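Top loader next to the kitchen — smell, and where do I keep the hamper?

Posted by Rungnapa Srisuk, Oct 18, 2018

Hi all, hoping someone has a similar setup. We moved to a flat in July and the washer lives on the tiles right by the kitchen cupboards, next to a tiled pillar with a pipe down it. Black top loader. No laundry room, no door to shut on it.

Two things. Towels come out smelling musty even after a full cycle, tea towels worst of all. And the dirty stuff sits on the floor across from the machine and always ends up in the way of whoever is cooking. Partner wants a Nakpan tower with three drawers, I reckon it'll block the cupboard doors. Budget is 200, tops.
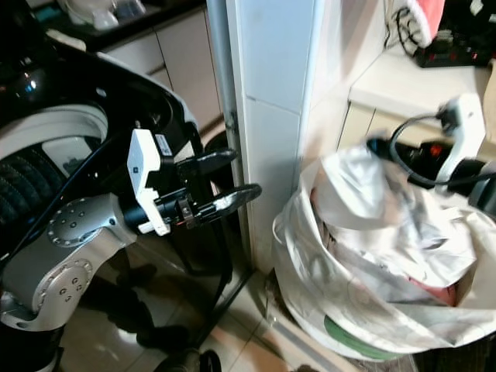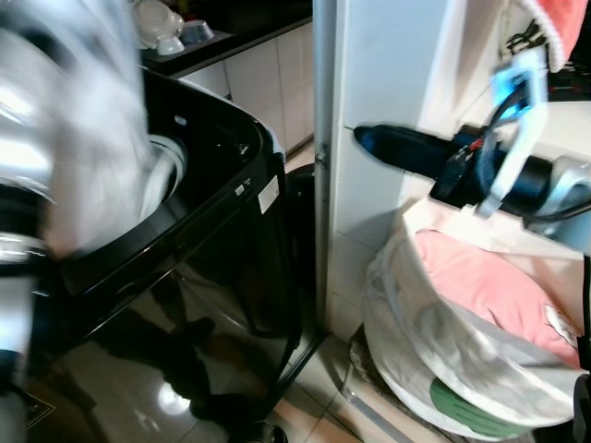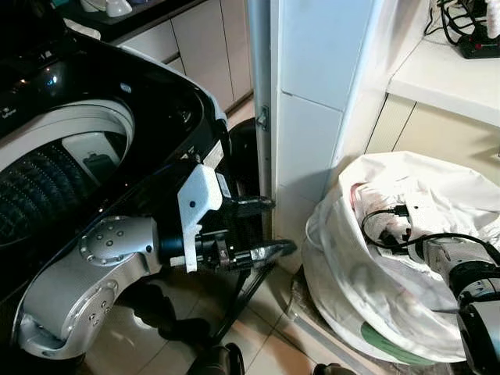

Washer corner by the tiled pillar, kitchen cupboards behind.

Already tried: vinegar, hotter wash, less powder. Bit better for a week then back again. Anyone??

Pin-yu Shek

Leave the lid up between loads. Fixed mine.

Anong Wongsuwan

Had the same smell for a year in our old unit. Few things, in no order —

Run it empty on the hottest setting with a proper drum cleaner, then again the next day. One go did nothing for me. Wipe under the rim at the top of the tub with an old toothbrush, you will be disgusted. If theres a lint filter pull it out and soak it.

Fabric softener — stop using it on towels. Coats them. I quit and the towels were scratchy for a fortnight, then fine.

Also dont overfill. I was cramming everything in to save doing 2 loads and nothing rinsed properly.

Hamper wise, keep the mesh one in your second picture. Air gets through it. Plastic bags are bad news for anything damp, stuff goes sour overnight. I'd hang wet tea towels over a rail first and only chuck them in once dry. And skip the tower, drawers hold the damp in. Measure your cupboard door swing before you buy anyhting, mine needed 600 mm clear.

Jintana Srithong

Agree re softener. Not sure about leaving the lid up if you're frying next to it, grease gets on everything. I prop mine open a crack with a folded face washer and shut it at dinner time.

For the floor problem I got a narrow hamper on castors (Giltarard, colour is awful but it was cheap) and it rolls out of the kitchen when I'm cooking. Wouldn't bother replacing the machine, I got quoted 2,000 for a new one and a good clean sorted it.

Rungnapa Srisuk

Thanks both, and Pin-yu. Found the lint filter, didn't know we had one. Grim. Doing the second hot run tomorrow — castors sound good, will measure the doors tonight.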